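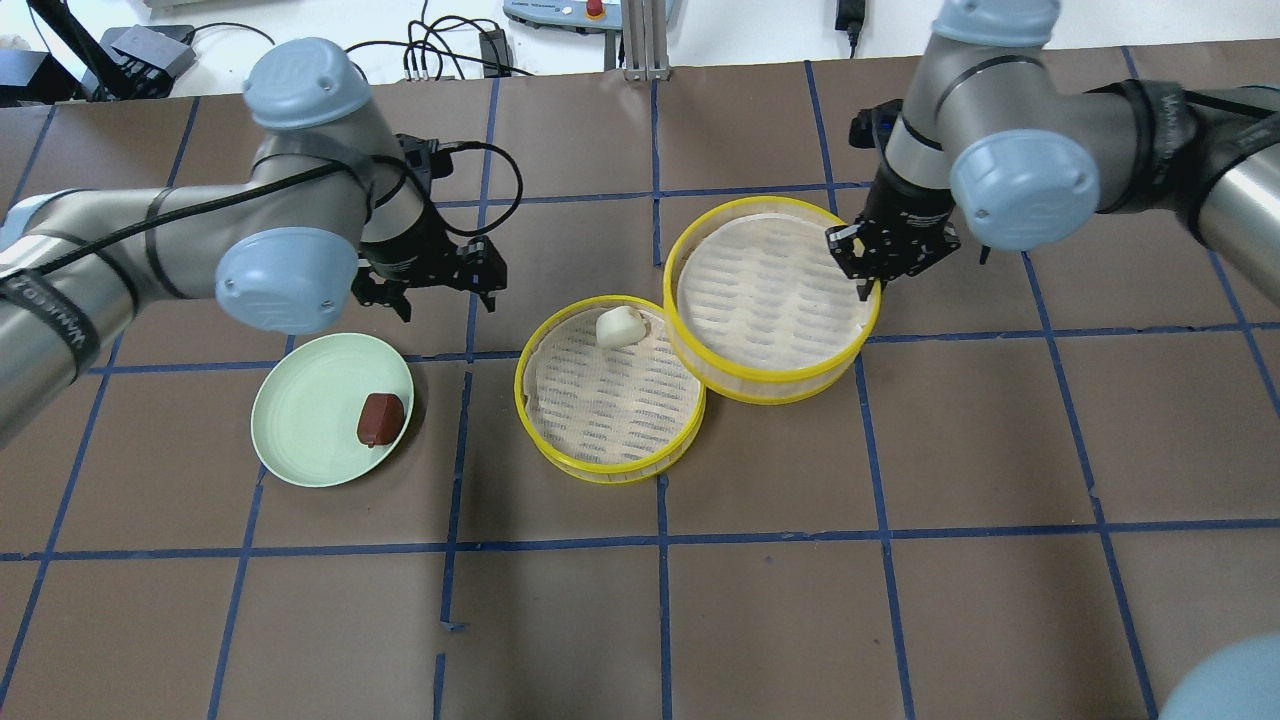
Sorin D. wrote:
Bamboo is fine, but I don't buy that it does anything a metal steamer can't. People say it absorbs the drips so the buns don't get wet on top. I put a dish towel under a metal lid and get the same result for nothing.

nermina_t replied:
The towel works, I'll give you that. It also hangs down near the burner if you forget to tie it up, and I've forgotten. With the basket I can take the whole thing to the table and people eat out of it.

Velimir Grgić replied:
Which is a serving argument, not a steaming argument. Original question was whether two round ones are worth buying if you already own a pot with an insert.

dumpling_aurora (Aurora Arruda) replied:
I started the thread so let me repeat what I'm after. I want two baskets, one larger than the other, and I want the kind with the yellow rims like those on the brown paper next to the green plate. The listing for the Cester set says "natural bamboo, lifetime use" and I don't believe the second half. Has anyone had a set for more than a year?

Sorin D. replied:
Lifetime of what, a goldfish?

nermina_t replied:
Mine are from Begović, plain ones, no colored rim. Bought in February of last year and used most weeks. One lid has a split where the weave meets the band. Still steams. I let them dry standing on edge by the window and I've had no mold.

Todor Obradović replied:
I had mold in three weeks. Put them away in a cabinet overnight one time and that was it. I scrubbed with vinegar, boiled them, left them in the sun, and the smell came back as soon as they got hot. So "just let them dry" is doing a lot of work in these threads.

Velimir Grgić replied:
Three weeks sounds like they were damp when you got them.

Todor Obradović replied:
Maybe. How would I tell, and why is that my job?

dumpling_aurora replied:
Does the colored edge make any difference to the drying? My worry is whatever they color it with. I can't find a word about it on the Cester page. I wrote to them on 15/06/2025 and got back a coupon.

Sorin D. replied:
Steam goes up through the slats, the rim is on the outside, I wouldn't lose sleep. I also wouldn't pay extra for it. Check that the lid fits before you throw out the box – that's where the cheap ones go wrong.

nermina_t replied:
Agree on the lid. Disagree on the rim, I'd want to know what's on it. It gets hot and you hold it there.

Velimir Grgić replied:
One more thing against different sizes: they don't stack. If you want dumplings on one level and greens on the other, buy the same diameter twice. A small one sitting inside a big one is cute and useless.

dumpling_aurora replied:
Okay, that one I hadn't thought of. The small one was going to be for reheating a bun or two by myself. I'll measure my pot tonight and post the number before I order anything.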